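Ticket 878
Desktop tower will not start, beeps after work on memory
Site: Sudthorpe office
Handled by: Weltelix hardware bench
Priority: normal
Status: open, waiting for parts

Reported fault

Tower shuts itself off in the middle of the morning. When switched back on it gives a run of short beeps and the screen stays black. User has tried a different monitor lead and a different wall socket. Same result each time. Nothing new plugged in. The machine runs the Correa stock list and the label printer, so the counter is working from a laptop for now.

First checks, on site

Held the power button in for 10 seconds with the mains lead out, plugged back in, tried again. Fans spin, beeps, no picture. Unplugged keyboard, mouse and printer. No change. Cleared the BIOS settings with the jumper. No change. Brought the tower back to the bench.

Bench, 09:40

Side panel off. A lot of dust in the heatsink fins and along the bottom of the drive cage. Blown out and brushed. Memory taken out, contacts wiped, put back firmly until both clips closed. Beeps again.

Tried each memory module on its own in the slot nearest the processor. Module A: beeps. Module B: starts, gets as far as the logo, then freezes. Module B in the second slot: starts and reaches the desktop, off again after a few minutes.

Bench, 11:15

Power supply measured with the tester. All rails within limits with no load. With the drives connected the 12 volt rail sags slightly but stays inside the allowed range. Left the supply in for now and made a note to check it again under load.

Hard disk taken out with its caddy and read in the Gekton dock. Health report is clean. Copied the stock list and the printer settings to the bench share, over 700 files, no read errors. The drive is fine and is not to be replaced under this ticket.

Bench, 14:00

Took the processor out to look at the socket. Old thermal paste had gone hard and was only covering one side. No bent pins found under the magnifier. Cleaned the heat spreader with wipes.
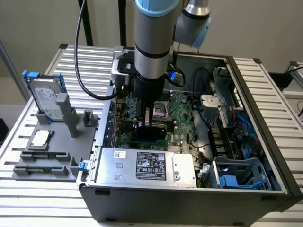
Last changed: September, 16:20

The tower is to stay on its side with the panel off until the new paste comes in. CPU socket empty, processor and hard disk in the grey holder to the left of the case. Please do not move the holder.

Still to do

Fit processor with new paste. Refit cooler and check the fan spins freely.
Run a full memory test on module B in the second slot, then in the first.
Replace module A. Same size and speed, from the spares drawer if there is one, otherwise order.
Load test the supply for an hour with the drives connected. If the 12 volt rail drops out of range, replace the supply as well.
Refit the hard disk and check that the stock list opens.

Ring the Sudthorpe counter before sending the tower back. They close at 17:30.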